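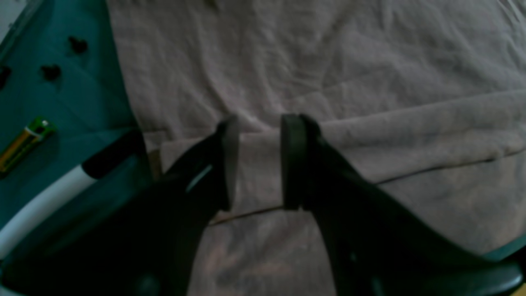
Subject: Re: [ondmont-tenders] Single-bid contracts, harbour and roads

Hello all,

I've been through the whole spreadsheet now and I'm delighted with it, so please forgive the length of this. Quoting the original so that people who joined in March can follow:

> I've finished pulling the award notices off the Ondmont procurement
> portal. There are 2,786 of them once the duplicates are taken out, and
> 794 had only one bidder. I haven't tried to match the winners against
> the company register yet. Two things I'd like views on:
>
> 1. Do we count a tender as single-bid when a second firm bid but was
> thrown out on paperwork? I've left those out for the moment.
>
> 2. The harbour dredging lots went to Droller three times running, and
> the runner-up on each was Sornavholm Marine. Their filed addresses are
> on the same street. Might be nothing. It's a street full of company
> formation agents.
>
> The file is in the usual folder. The value column is a mess, don't
> trust it.

On the first question, I'd put the disqualified ones in a column of their own. They're a different sort of animal and I think they're the most interesting part of the lot! I opened the evaluation reports for the road resurfacing contracts and in several of them the cheaper bid went out for want of a stamped copy of something that the buyer could have asked for by return. The rules let them ask. Whether they have to is another matter, and the wording changed halfway through the period, so we need the date of the call as well as the date of the award. Could that be added? It's on the first page of each notice, top right, just under the reference number.

On the second, I went and read the harbour lots properly, with a large pot of tea. The bids are close each time, and the runner-up's price list follows the same odd order of items as the winner's, with mooring buoys ahead of site clearance. Before anyone gets too excited (I did, for a good hour) the buyer's own template has them in that order too. So that's one thing crossed off, and I was glad to find it before I'd told anybody.

What isn't explained by the template is the bid guarantee. Both firms used the same bank and the guarantee letters for the second lot carry consecutive numbers. That could easily be a small branch on a slow morning. It's still a fair question to put to the harbour office, and I'd like us to put it in writing and wait for the answer before it goes anywhere near the public page. Same goes for the firms themselves. They should see what we've got and have a decent amount of time to reply.

As for ownership, the register gives a shareholder for Droller and it's a holding company abroad. Sornavholm Marine lists two people and the shares add up. Nothing there links the one to the other. I did get as far as the old annual returns, where both used Bachmann as their accountants for a while, but so do nearly 400 other companies in the district, so please don't read anything into it!

The value column is fixable, I think. Some buyers enter the figure with tax, some without, and the hospital puts the yearly amount for contracts that run for four. I've sorted out the first 300 rows by hand and marked them in green. It goes quite quickly once you've got the knack – open the notice, look for the line headed "total value over the full term", ignore the summary box. If a couple of you could take a stretch of rows each we'd have it done well before the council's budget meeting. Please write the row numbers in the thread so that we don't double up.

One more find, and I'm really pleased with this one. The portal's search page hides cancelled tenders, but the notices are still there if you go through the buyer's own page and choose "all years". There was a cancelled harbour lot before the three we know about. Four firms put in for it. I've saved the documents in a subfolder called cancelled and I haven't read beyond the cover letter, which says the estimate needed revising.

If somebody has kept the old harbour masterplan, the version with the depth tables, I'd love a copy. The link on the council site goes to the new one.

I'll start on rows 301 onwards tonight unless I hear that someone has got there first.

Best wishes to all, and thank you for a cracking piece of work

--
ondmont-tenders mailing list
To leave the list, send a message with "unsubscribe" in the subject line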